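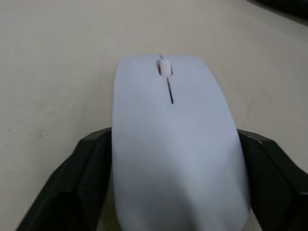
Grasping a computer mouse: Filley club task 4

Task 4 is the first one in the Filley robotics club set where the object isn't a block. You will teach the arm to pick up a computer mouse from the table, lift it, and put it down on a mark. Tasks 1 to 3 need to be signed off first, as the joint limits and the home position are taken from those.

Allow one full session. Pairs work best, one on the controller and one on the notebook and the stop button.

What you need

The club arm with the two-finger gripper fitted. A mouse from the spares box. Masking tape. The task notebook. The Pondemden control program, already installed on both club laptops.

Step 1. Set up the table

Clear everything out of the arm's reach. Wipe the tabletop. Put a small cross of tape where the mouse will start and another where it will finish, and write S and F next to them. Take the tape up again when you pack away.

Step 2. Place the mouse

Put the mouse on S with its buttons pointing away from the gripper. A few degrees of tilt is fine and you should vary it later on, but for the first tries keep it as straight as you can.

Step 3. Open the gripper and approach

Send the arm home, then open the gripper fully. A mouse is wider at the back than at the front, so the opening that worked for the blocks will probably be too small. Bring the gripper down slowly until the fingers are on either side of the rear half. Watch the wrist camera view as well as the arm. From the wrist view you can check that the mouse is in the middle, and from the side you can check the height.

Stop when the fingertips are 4 mm above the table. Any lower and they drag.

Step 4. Close on the sides

Close in small steps. Both fingers should meet the sides of the shell behind the buttons, leaving the scroll wheel clear in front. If one finger touches well before the other, open up, move the wrist across and try again. Don't let the closing gripper push the mouse into place. It works with a mouse on a smooth table and fails with almost everything else, and you will have learnt a bad habit for task 5.

The sides are curved, and on some mice one side is rounder than the other. Look for the place where the finger lies flattest against the shell and write down the wrist position that gives it.

Step 5. Set the grip force

Start at 8 on the force slider and lift by a finger's width. If the mouse slips, put it down, raise the slider by one and repeat. Stop at 12. If it still slips at 12 the fingers are in the wrong place, so go back to step 4.

Step 6. Lift, carry, release

Lift straight up before you move sideways. Carry the mouse to F, lower it until it just touches, then open slowly. Opening fast flicks the mouse round.

Step 7. Record your runs

Once you have a clean pick, switch on recording and repeat it. Change the tilt a little each time. Raghavendra Nambiar's group recorded 198 runs in May and they are in the shared folder if you want something to compare with. Name your files with your initials and the run number. Keep the failed runs too, with an F at the end of the name.

Sign-off

Show Vimala Varghese a pick from a tilt that she chooses. The mouse must stay in the gripper all the way and end up touching the tape at F. Bring the notebook, with your wrist positions and force setting filled in.

Page last changed 31 July 2022

Comments

Finn Wegener
Our mouse kept turning in the grip when we lifted it. We moved the fingers further back and it stopped. Force was at 9.

Corinne Tran
Is it all right to use a different mouse for sign-off from the one we recorded with?

Deepika Suvarna
Yes, but do a few practice picks with it first and note the change in the book.

Corinne Tran
Thanks. The one from the spares box is a lot flatter than ours, so we had to do step 4 again from the start.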